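Print this page | E-mail this page

Cup carriers and to-go orders -- your questions

Last updated 20/02/2020

Most of what we get asked at the Gratico counter, in one spot. If yours isn't on the list ask Ye-ji Geum or whoever is on the register.

Do I get a carrier with my order?

Two drinks or more, yes, just ask. One drink, no. Single cup in a two-cup carrier tips over, we've all seen it.

Which carrier do you use?

The Cona two-cup one with wire handles. We had the flat pulp trays before. Went soggy if anything spilled. Still a few of those in back for big orders, ask if you want one.

Is there a deposit?

$2 per carrier. Bring it back, get the $2 back. No receipt needed. Doesn't have to be the same store either, the Famel Street counter takes them too.

How many can I take at once?

3 per order. Need more than that, call ahead so we can put some aside. We own 60 between both counters and they go fast at lunch.

How do I load it so nothing spills?

Lids on first. Set the carrier down on a flat table, not your knee, not the car seat. Push each cup down till it stops. Both handles up, then lift straight. If you only lift by one side it swings and you get coffee on your shoes.

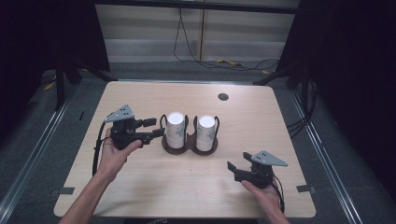 Two paper cups in the carrier, no lids on yet.

Fill both slots before you pick it up. Different sizes is fine -- but a small next to a large will lean a bit, so walk slow.

Do the large cups fit?

Yes, snug. The extra large doesn't, it sits on the rim and pops out. We'll give you a bag for that one.

Can I use my own cup?

Sure. If it's wider at the bottom than our large it won't go in. Mugs with a handle, no.

What about iced drinks?

Fine in the carrier. Wipe the outside first, they get slippery.

Can I get the flowered paper cups for a party?

Yes, by the sleeve. Order by phone, item 556, allow 3 days. Lids are seperate, so say if you want them. We don't sell sleeves over the counter, please don't ask the morning crew, they have a line.

Can the carrier go in the dishwasher?

No. Handles come loose. Warm water and a cloth, dry it before you stack it. If you bring one back sticky we'll still take it, but rinse it if you can.

A handle came off mine. Do I lose the deposit?

No. Bring both pieces. Joon-young Koo fixes them, usually snaps right back in.

I left my carrier at the office and its gone. Now what?

Then you're out the $2. Sorry.

Will you deliver?

Not right now. Looking at it again in April -- no promises. Pickup only untill then.

Can I leave a carrier outside after closing?

Please don't. Bring it in when we're open.

Print this page | E-mail this page

Related questions
Gift cards and refunds
Ordering by phone
Allergy list, both counters
So loyalty card: lost or full
Parking at Famel Street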